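Notebook -- sim-to-real, kitchen pick tasks
Thursday, started 7:40 am

Good day yesterday, and I want to get it down before the meeting eats the morning. The short version: randomizing the approach direction does more for us than randomizing the textures, and it isn't close!

Background for Reynaldo, who was away for the first part of August. The Grukside policy (the one we trained on the plain grey counter) was fine at picking a lone bottle and hopeless as soon as there was a neighbour beside it. It would come down at the same angle every time, clip the neighbour with the outside of a finger, and then carry on closing as though everything was in its proper place. We had put that down to the look of the scene. Too clean, too grey, not enough going on behind the objects. So the plan was to move to busier kitchens with shiny counters and retrain on those.

Did that. 2192 episodes in the new kitchens, same network, same learning rate, same reward. Success on the crowded picks hardly moved. I sat and watched replays until my tea went cold and the failures were the same failures as before, only in front of nicer cupboards.

What I tried next was Reynaldo's old suggestion from the whiteboard (still there, under the parking note). Leave the look of the kitchen alone and change where the hand starts, and from which side it has to come in. 16 start poses, drawn at random at the beginning of each episode. I also let the wrist yaw swing further than we used to, which meant loosening the joint limit penalty. I had that set much too tight. My own doing, from the spring.

Retrained overnight on two machines. By 200 evaluation picks I was grinning at the screen. The hand now slows down beside a neighbour and turns the wrist before it drops. We never told it to do that! There's no term in the reward for going slowly. My guess is that with so many starting sides it can't get by on one memorized swoop, so it has to use what it knows about where the bottles are. That's only a guess and it needs a proper test -- see the list further down.

Control run: same 16 start poses, but on the old grey counter. Nearly as good as the marble kitchen. So the busy background is buying us a little, maybe, and the starts are buying us the rest. I'd like to see that on another seed before I say it out loud at Gündoğdu.

Saved a render out of the small-bottle set to go with these notes. Pink bottle with the brown one right beside it, hand low over the marble on the other side. The tall dark one farther back is useful too, as it takes away some of the room for swinging around behind.
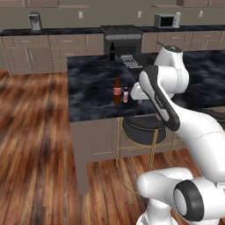 Source: simulator render, kitchen pick set, Falldale bench. Free to use in group slides.

Things that still bug me:

- Reflections. The black marble gives the depth estimate a hard time, and on some replays the fingers stop high. I can fake it away by using true depth, but then what have we learned?
- The wire rack. If a bottle gets nudged toward it the contact solver gets jittery. Try the simpler collision shape from the Plarine models. If that's no good, take the rack out of training and keep it for evaluation.
- The stool is a collision body in the current build and I'm not sure it was in the older one. Have to check before comparing any numbers that involve the arm links.

To do, in the order I'll probably do them:

1. Second seed for both kitchens, everything else frozen.
2. Fix the start poses back to one, keep the loose wrist limit. If the slowing down goes away, the starts are what matter. If it stays, I've been praising the wrong change.
3. Plot hand speed against distance to the nearest neighbour. Should have done this first.
4. Book the real arm. Even a handful of picks would tell us whether the wrist turn carries over.

Added 4:15 pm. Item 2 is running. The early replays have the hand clipping neighbours again, though it's far too soon to trust. Reynaldo came by, watched three of them and asked whether the start poses are spread evenly or bunched on one side. Good question, and I didn't know. Looked it up: bunched. More of them come in from the right than I intended, so I've fixed the sampler and queued another run behind this one. Left the old sampler in the repo under a different name so we can still reproduce yesterday.

Recent entries
Wrist yaw limits, what I changed and why
Depth noise on dark counters
Grukside policy: failure replays sorted by type
Plarine collision models, first try
Notes from the Gündoğdu call
Falldale bench: cable routing and spare fingers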